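Backdrops and Supports > Fixed Backdrops > Trilside Matte Backdrop, Green

Trilside Matte Backdrop, Green
Manufacturer: Manolakis
Sold by: the piece, folded or on a tube
Page last revised: December 20, 2023

Overview

The Trilside Matte is a woven polyester backdrop for permanent and semi-permanent use behind tables, benches and counters. The face side is dyed and brushed. The back side is coated in gray acrylic to stop light from a window or lamp behind the cloth showing through. It is stocked in green, light gray and black. This page covers green only. The gray and black cloths have a different back coating and a separate care sheet.

The cloth is 172 cm wide with sealed side edges. Length is cut to order. Joined widths can be supplied with a flat seam, but the seam will show under side lighting and we advise a single width wherever the work area allows it.
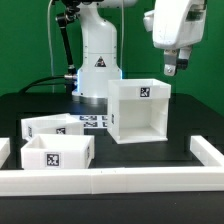 Green backdrop behind a table.

Specification

Base cloth: woven polyester, plain weave
Face: brushed, matte, piece dyed
Back: acrylic coating, gray
Width: 172 cm
Top edge: pocket for Erow rail, or plain hem with eyelets
Bottom edge: weighted hem, or plain
Side edges: heat sealed
Wash temperature: 30 °C maximum, uncoated version only
Packing: folded in a bag, or rolled on a tube

Color

The green is mixed for even response under white LED and fluorescent light. It is not matched to any paint system. Cloth from one dye batch is consistent from end to end. Cloth from two batches may differ slightly, and the difference is easier to see on camera than by eye. Customers hanging more than one piece side by side should order them together and write "same batch" in the order notes. The batch code is printed on the label inside the top pocket.

Small fabric samples are sent on request. Please check the sample under the lamps that will be used on site, at the height where the cloth will hang.

Mounting

The standard top pocket takes the Erow rail, in wall or ceiling versions. The rail is ordered separately. Eyelets are set at even spacing and are suitable for hooks, cord or cable ties. Do not staple through the coated back. The coating splits at the staple and the split runs.

1. Fix the rail level. A small slope at the rail becomes a visible diagonal fold lower down.
2. Slide the cloth on from one end and center it.
3. Leave it hanging for at least 20 hours before trimming the length. New cloth drops a little under its own weight.
4. Fit the bottom weight last.

Clearance

Allow about 30 cm between the cloth and the rear edge of the table. With less than this, light bouncing off the cloth tints pale surfaces close to it. A dark tabletop reduces the effect but does not remove it. Where the table has to stand close to the wall, use a plain bottom edge and let the cloth end behind the table - a weighted hem tends to catch on table legs when the table is moved.

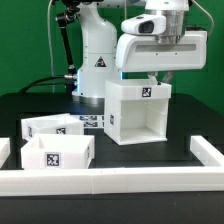

Care

Brush dust off with a soft clothes brush, top to bottom. Marks on the face can be dabbed with cool water and a white cloth. Rubbing raises the nap and leaves a shiny patch that cannot be brushed out. Coated cloth must not be machine washed, tumble dried or ironed on the back. Fold lines from packing can be steamed out from the face side with the steamer held clear of the surface.

Ordering

Give the finished height, the top and bottom edge type, and the packing required. Rolled pieces ship by freight only. Standard pieces carry a warranty of 2 years against seam failure and coating loss in indoor use. Cut pieces cannot be returned unless faulty.

Replaces: Villau cloth, green, which is no longer made. The Trilside pocket fits existing Villau rails with the end caps removed.

Technical questions: Babita Gautam
Samples and batch matching: Usman Hayat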